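Fornora opens recorded interviews on home dialysis to clinics

Fornora has released a set of short recorded interviews with people who carry out dialysis at home, together with written transcripts and a search index. The material went online on Wed 20 July and can be used without charge by kidney clinics, patient groups and training departments.

The collection holds 276 clips, cut from longer conversations with patients and the relatives who help them. Each clip is tagged by subject: setting up the machine, needling, sleep, storage of supplies, travel, work and money. Transcripts were checked by the speakers before publication, and any speaker may ask for a clip to be withdrawn.

Yu-ting Wu, who led the editing, said clips on sleep had been the hardest to sort. "People talk about the bed, the alarm, the partner and the tiredness in one sentence. We gave those clips several tags and left them whole."

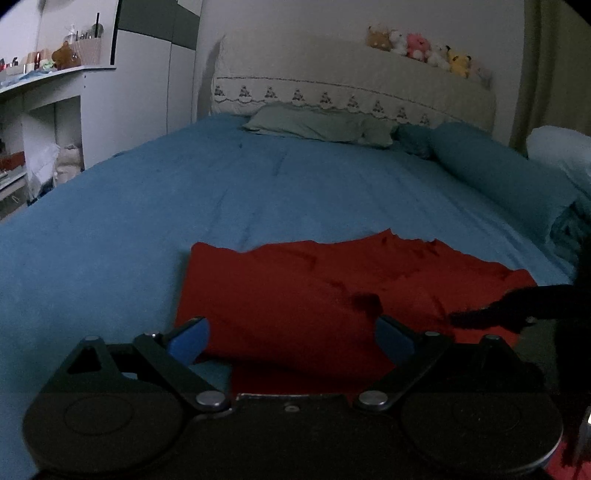

A bed with a blue fitted sheet. Overnight treatment is one of the subjects covered.

Video was recorded only where the speaker agreed to it. The remaining clips are sound only, with captions. In a small number of cases the words are read by an actor, and this is stated at the start of the clip.

The search index was built by Naltura and runs in an ordinary browser. It accepts everyday terms as well as clinical ones, so a search for "tubes" also returns clips tagged "lines". Clinics can save a list of up to 300 results and send it to a patient as a single link.

A second group of interviews, with people who tried home dialysis and went back to hospital treatment, is being transcribed and is due in September.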